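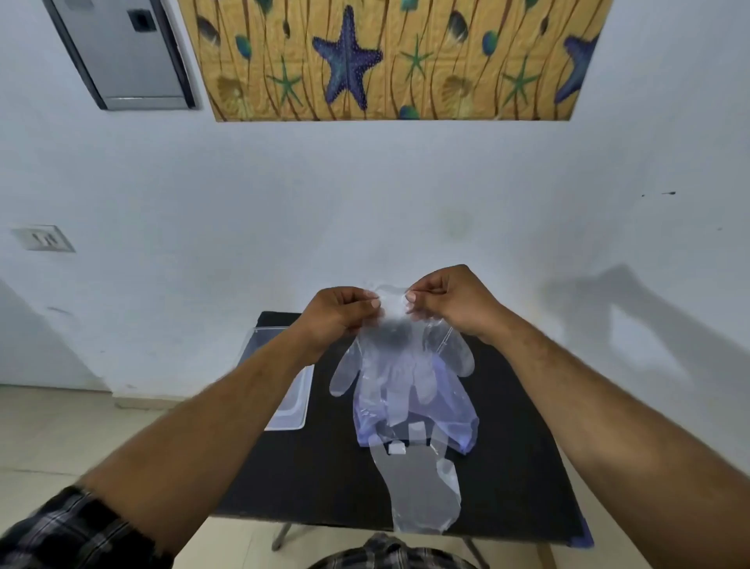
Our robotics club spent most of the spring on disposable gloves, and I would like to argue that it was a better use of the time than the competition we skipped.

The competition in our region is a good one. Teams get a kit, a field and a rule book, and they build something that drives around and puts game pieces in goals. We had entered it every year since I started coaching. The students learned to wire a motor and to stay calm when a wheel fell off. They also learned that a robot is a thing that lives on a field where every object is rigid and the same size. After enough seasons of that, I think they believed it.

Elin Edwards, a junior, was the one who asked why we never picked up anything soft. She works weekends at a sandwich counter and changes her gloves all day long. She brought in a pack of the clear, thin kind and asked the club to write down, step by step, how a person takes one from the pile and opens it. Everyone thought this would fill ten minutes. It filled two meetings.

Try it yourself. You have to get hold of one layer and leave the next one where it is. Then you have to find the cuff, and the two sides of the cuff cling together, so you rub or pinch until they part. Most of this is done by feel. The film is clear, and when it lies on other clear film it is hard to say where one glove stops and the next begins. My students could all do the job, and not one of them could write it down in a way that another student could follow word for word.

That became the project. They named it Lositz, for reasons I was never told. The goal was to record people doing the task by hand, sort out the motions, and see how much of it our small arm could copy. They set a target of 1000 tries by hand, and they reached it. The arm is a different story. On its best afternoon it separated a single glove in 15 out of 70 attempts, and it never got one open.

Some parents were unhappy with this. One father told me that his son had a trophy from last year and a spreadsheet from this year, and he asked me which one a college would rather see. I don't know. It is a fair question, and I am a shop teacher, so I'm not the person to answer it. What I can say is that his son now talks about grip force and failure rates, and last year he talked about the score.

There is a cost argument as well. Our entry fee, kit and travel came to $2200 the last time we went. Gloves are cheap, and the arm was already in the closet. The money we saved went to a second workbench and better lights — clear plastic under bad light is close to impossible to work with, for a person or a camera.

The strongest case against what we did is about motivation. A competition has a date, and a date makes teenagers finish things. We lost two members in March, both good builders, and they told me plainly that they missed having an opponent. I should have seen that coming. Next year I plan to hold an open day in June where each group has to show its work to people from outside the school, whatever state it is in.

I would still make the same choice. A lot of the work that people do with their hands looks simple and has never been written down. Food, laundry, nursing and packing are full of it. A student who has spent weeks trying to explain one small piece of that work will look at the person behind the sandwich counter with more respect, and will be slower to believe the next video of a robot doing chores. I would like more clubs to try it. Start with a glove or a grocery bag, and give it at least a month before anyone touches the arm.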